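**Support bands that blow the headliner away – does it bother you?**

**tizianasala** – 4 December 2020

No gigs to go to, so I've been going back through my old ticket stubs and arguing with myself. In November last year I paid 26 bucks to see Groledia and the support act, Domon, wiped the floor with them. I mean it wasn't close. Domon had half an hour and a borrowed drum kit and the place went nuts, and then Groledia came out and played the new record front to back with hardly a word to anyone. People were leaving before the encore.

My brother says a good headliner should pick a weaker opener. I think that's awful! But I did go home a bit flat, so maybe he has a point?

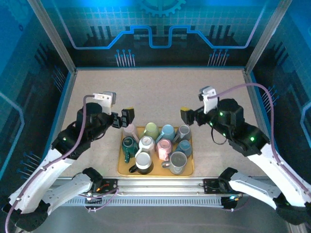 **giorgia_marras**

Your brother is wrong, sorry. If you can't follow a great opener you shouldn't be top of the bill. I saw Godumel open for Gunn in a room that holds 134 and Gunn came out looking furious and played the best set I've ever heard from them. They needed the kick up the backside.

**roun_noh**

Was at that Groledia show too and I don't remember it like that at all. Domon were loud, I'll give them that. Three of the songs were the same song. Groledia were quiet because the record is quiet – that's what I paid for. The chatting at the bar was what ruined it.

**tizianasala**

Ha, okay, we were clearly standing in different spots. I was down the front on the left and you couldn't hear the bar from there, so I'll take your word on the chatting. Not having the "same song" thing though. The second one has that slow bit in the middle, and the last one is practically a waltz.

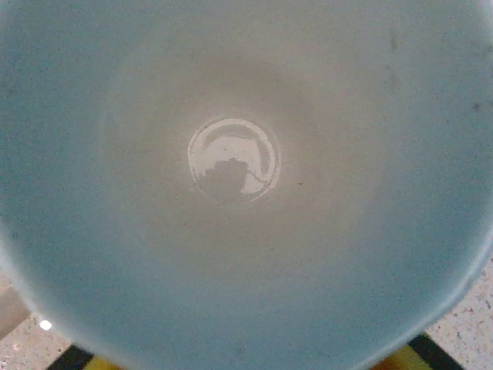 And quiet is fine by me, I love quiet! I just want to feel like the band knows we're in the room. One "hello" would have done it. Domon's singer thanked the sound guy by name and told a long story about a van.

**lucrezia.m**

The long story about the van is exactly why I turn up late for openers. Play the songs.

**giorgia_marras**

You'd have missed Godumel then.

**lucrezia.m**

I did miss Godumel. Bought the album later and I like it fine, nine songs, no van.

**roun_noh**

Going to dig out the Groledia record tonight and see if I still stand by all this. Tiziana, which Domon song is the waltz?

**tizianasala**

No idea what it's called, they never said. I'll ask my brother, he bought the tape.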